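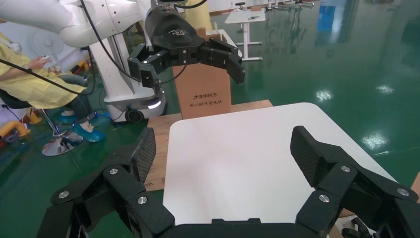 Figure 3. Gripper with its two fingers open around a white board with rounded corners; a printed cardboard box stands behind it.

4.2 Participation and giving at the Hornosach charity run

The second case is the Hornosach run, a 5 km event held each March to raise money for a winter fuel fund. It was chosen because it differs from the Winila walk (Section 4.1) in one respect that matters for our argument. At Winila the entry fee is the donation, and runners are not asked for anything more. At Hornosach the entry fee covers only road closure, insurance and first aid, and all giving to the fund is separate. Runners can give when they register, collect pledges from friends, or do neither.

We obtained the registration records for 345 adult runners from the organizers, with names and street addresses removed. For each runner the records show the date of registration, whether the person entered alone or as part of a team, any gift made at registration, and the total pledged through the event's sponsorship page. Cash collected by hand was not linked to individual runners and is left out of the analysis. It came to $3,274 in all, mostly from bucket collections along the course.

We also interviewed 32 runners in the month after the event. Interviews were carried out by Mostyn and Seok, by telephone or in person, and lasted about 30 minutes. Runners were asked how they had heard of the event, whether they had asked anyone for sponsorship, and how they felt about asking. Recruitment was by a notice in the results email, so people who opened and read that message are overrepresented. Team captains were also more willing to talk to us than other team members.

Team entry was closely tied to pledges. Runners who entered as part of a team were more likely to have at least one pledge than those who entered alone, and this held for both early and late registrations. Gifts made at registration showed no such pattern. Solo runners gave at registration as often as team members did, and their gifts were of similar size.

The interviews suggest two reasons for the difference. The first is practical. Teams shared a single sponsorship link, usually set up by the captain, and the other members only had to pass it on. Several solo runners said they had meant to set up a page and had run out of time. One had started the form twice and stopped both times at the request for a photograph.

The second has to do with how people feel about asking. Solo runners often described sponsorship as a personal favor, and some said they had asked the same relatives too many times already. Team members talked about it differently. A woman who ran with five coworkers said, "It wasn't me asking, it was the office asking." Ruddock (the coder for this part of the data) marked statements of this kind in most of the team interviews and in very few of the solo ones. Bjarnason coded a subset of the transcripts separately, and disagreements were settled by discussion.

We can't rule out that people who are comfortable asking for money are also the people who join teams. The records hold no measure of past fundraising, and the interviews are too few to settle the question. Two of the captains had worked in sales, which may be chance. The organizers plan to offer solo runners a ready-made sponsorship page at registration next year — the same form that teams now use — and this would allow a more direct test of the practical explanation.

One further point concerns the runners who gave nothing at all beyond the entry fee. Some of them believed that the fee went to the fund. The registration page did state that it did not, but the statement came after the payment step, in the same type as the parking directions. Prosser reports a similar misunderstanding among swimmers at the Plania event, where the wording was later moved to the top of the form. We return to the placement of such notices in Section 5, together with the results from Winila.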